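Driradance: where the trial stands at the halfway point

Members have been asking for an update on Driradance, the football tipping service run by Reinaldo Miranda. We began following it on 8th September and have now logged 152 bets, so there is enough on the sheet to say something useful.

For anyone who missed the first write-up, Driradance covers the lower divisions in Portugal, Spain and Brazil. Bets go out by email, usually the evening before the match, and nearly all of them are on Asian handicaps or goal totals. Stakes run from one to 5 points. There is no staking plan beyond that, and Miranda doesn't ask you to raise your stakes after a loser.

At the prices quoted in the emails, the service is 30 points up. That is a decent return on what has been staked, and if those prices were available to everyone we would be fairly happy with it.

The prices we could get ourselves tell a different story. We place each bet as soon as the email is opened, which in our case is normally within an hour. On the handicap bets we matched the quoted price a little over half the time. On the goal totals we did worse, and in some of the smaller Brazilian games the line had already moved by a quarter of a goal. Our own ledger shows a profit of 9 points, so more than two thirds of the advertised gain has gone missing between the inbox and the betting slip.

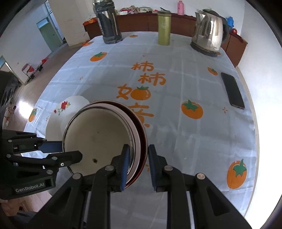
We put this to Miranda and he replied the same day. His view is that members should hold accounts with at least three bookmakers and should avoid taking a bet once the price has dropped by more than a tenth. He also said he is looking at sending the emails at a fixed time, so that people can be ready for them. We think that would help, and we have asked him to confirm when it starts.

The longest losing run so far was eleven bets, in the second month. It took the bank from its high point down by 22 points before it recovered. We are using a bank of 220 points, which handled that run without any trouble. Anyone working with a smaller bank should cut their stakes to match. The service's own sales page suggests a bank less than half the size of ours, and we would not follow that advice.

A note on the five-point bets. There have only been six of them, and four won. Take those six out and the profit at our prices is close to nothing. It is too small a group to judge, but it does mean that a member who missed a couple of emails could easily be behind by now. If you are following along and can't check your mail in the evening, please bear that in mind.

Ismael Mendonça, who keeps the trial sheets for us, has split the results by country. Spain is the best of the three and has been in profit every month. Portugal is a few points up. Brazil is losing at our prices, although it is still ahead at the quoted ones. Starting with the next batch of emails, Ismael will keep a second sheet that leaves the Brazilian bets out. The official trial result will still include everything, as it always does.

Two other services are on the list. The Zolik horse racing trial has ended early, after the owner stopped sending selections with no notice. We have marked it as failed, and any member who paid for a subscription through the link in our newsletter should write to us with the date of payment. We can't promise a refund, but we will chase it. The Guerra tennis service has been quiet, with hardly any bets outside the bigger tournaments, and we will leave the review until there is more to report.

As for Driradance, the rating stays at neutral. We would not tell anyone to join at the full monthly fee on these figures, and we see no need for current members to leave either. The trial runs to the end of November and the full bet-by-bet sheet will go up in the members' area once it closes. Until then the running total is updated each evening after the last match has been settled.

If your own prices have been much better or much worse than ours, send them in with the name of the bookmaker and the time you placed the bet. Ismael is collecting them for the final review.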